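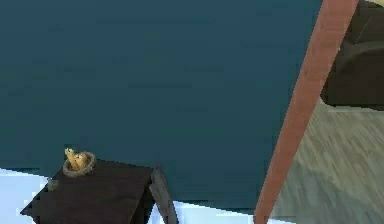

Paying for Quiet

The founder of Bererix wants me to believe that a phone app can fix my sleep. I have tried four of them, so I came to the interview in a poor mood.

"Most people don't know how badly they sleep," she says. I tell her most people I know talk about little else. She laughs, then goes back to the pitch. Bererix costs $195 a year, plays low humming sounds and gives you a score each morning. The company's own trial had 397 people in it, and she brings it up early.

Who were they? "Customers," she says. "People who had already signed up." So they had paid, and they wanted it to work? There is a pause. "I wouldn't put it like that." How would she put it? "They were motivated."

There was no comparison group. She says one is planned for October, with help from Brurilar, the firm that makes the sounds -- and that also owns part of Bererix. She doesn't see a problem there. "They care about getting it right."

I ask about the score. Mine was low on two mornings when I felt fine, and I spent both of them feeling tired after I read it. "We hear that," she admits. "Some users check it too much." Could they turn it off? "Not at the moment. It's the part people like."

She sleeps well herself, she says, and always has. Before I leave she offers me a free year. I said no, and went to bed at ten with the window open.

Recent items
Gedero mattress: the long wait for a refund
Is Barbu tea worth the price?
Letters: naps at work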